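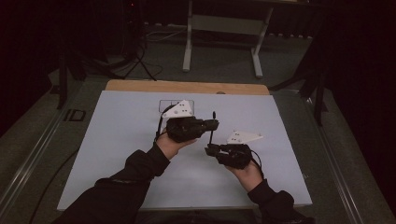

Call for participants: help us run the fall open day, and try your hand at teaching a machine

Woltum is opening its doors again this October, and we are looking for people to come and spend a morning or an afternoon with us, holding a pair of hand-held grippers and working through small table tasks while visitors look on and ask questions. If you have ever wandered past our building on the way to the bus and wondered what on earth goes on in there, this is a very pleasant way of finding out, and you will be paid for your time.

Who we are

Woltum is a small workshop and research outfit that works on getting machines to do careful jobs with two hands: picking things up, passing them across, setting them down where they belong. We share the old Shirazi building with a print shop and a ceramics studio (the smell of the kiln comes up the back stairs on firing days, and you get fond of it). Our open day began as a way to show our families what we do all day, and it has grown each year since. Last fall 741 people signed the guest book, which was lovely and also a good deal more than we had chairs for. We ran out of cider before noon. This year there will be more chairs and a great deal more cider.

What you would be doing

Most of the demonstrations take place at our tables, where a person stands with one gripper in each hand and does a task over and over. A computer follows the white dotted plates on top of the grippers, so it knows where each hand is and which way it is turned, and those movements become the lessons that our Jitura program learns from. You would be that person. You don't need to know anything about computers, and we would almost prefer it if you didn't, as we have plenty of our own people and they have all picked up the same habits.

The tasks are everyday ones. You might move a wooden block into a box drawn on the board, hand a sponge from one side to the other, fold a washcloth, or put the lid on a food container. Some of them sound so easy that people laugh when they read the card, and then they find that folding a washcloth with two black jaws in place of ten fingers takes a bit of getting used to. Everyone is slow at first. Slow is perfectly fine with us, and so is dropping things.

Visitors will stand behind a rope at the far side of the room. They like to talk, especially the children, and we would love it if you talked back between rounds. If you would much prefer to work quietly, say so on the form and we will put Zoia Demchenko next to you, who has led these tours for years and could happily talk to a crowd until suppertime. After each block of rounds there is a pause in which visitors may try the grippers themselves, and you would help them get their hands in the right place. We will show you how to do this beforehand.

How the day goes

The morning group arrives at 8:30 for coffee and rolls, and the doors open at 10. The afternoon group arrives at 12:30, eats lunch with the morning group, and takes over at 1:30. We close the doors at 5. Within your half of the day you work for 20 minutes and then rest for 20, and there is a room with a couch where no visitors are allowed. Please do take the rests, even if you feel you could go on. The grippers aren't heavy, but your forearms will have opinions by evening.

You will also need to come in once before the open day for a practice session, which lasts 60 minutes and is paid at the same rate. Practice sessions run on several evenings in October, starting at 6. Mahtab Ranjbar keeps the schedule and is very good at finding a slot for people with awkward shifts.

Who we are looking for

Anyone eighteen or older who can stand at a table for 20 minutes at a stretch, or sit at one. One of our tables lowers for a stool or a wheelchair, so please tell us if that would suit you better. We would be especially glad to hear from left-handed people, from people with small hands or very large ones, and from people whose work or hobbies have made them good with their fingers: knitters, nurses, bakers, bicycle mechanics, anyone who ties flies. We have had two piano tuners over the years and would gladly take a third.

You should be able to follow spoken instructions in English. Larasati Sopacua can run the practice session in Indonesian, and Pouran Kordestani in Persian, if that would make things easier for you.

Please leave rings, watches and bracelets at home, or in one of our lockers. Flat shoes with closed toes, please; there are cables on the floor in places. Plain sleeves that fit close at the wrist work best, and we have black long-sleeved shirts in every size if you don't own one.

What you get

We pay $600 in total, covering the practice session and your half of the open day, by check or bank transfer within two weeks. Lunch is on us. It comes from Clestetti around the corner, who make a very good eggplant sandwich and will cater for most diets if they hear about it in time. Parking behind the building is free, and we will pay your bus fare both ways if you keep the tickets. You may bring two guests to the open day, and they can skip the line.

What we record

While you are working, we record the movements of the grippers and video of the table and your hands. The cameras at the tables are not aimed at faces. We also ask for your hand size, your age group and which hand you write with. Your name is kept separately from all of this. You may stop at any time, for any reason, and you will still be paid for the half day. If you change your mind afterward, write to us before the end of the year and we will delete your recordings.

A local photographer usually comes by to take pictures of the open day for our newsletter. If you would like to be left out of those, we will give you a green badge and she will steer clear of you.

How to sign up

Fill in the short form at the bottom of this page, or pick up a paper copy at our front desk any weekday between 9 and 4. We ask for your name, a way to reach you, whether you would like the morning or the afternoon, and a line or two about what you do with your hands. The line or two can be anything. Last year someone told us about repairing her grandfather's accordion, and we passed it around the office for a week.

Afshin Naseri reads every form and will call or write back within five days. If both halves are full by then, he will offer you a place on the waiting list, and people do get called from it, so please don't be discouraged. Questions are welcome at the front desk too. Ring the lower bell; the upper one belongs to the print shop.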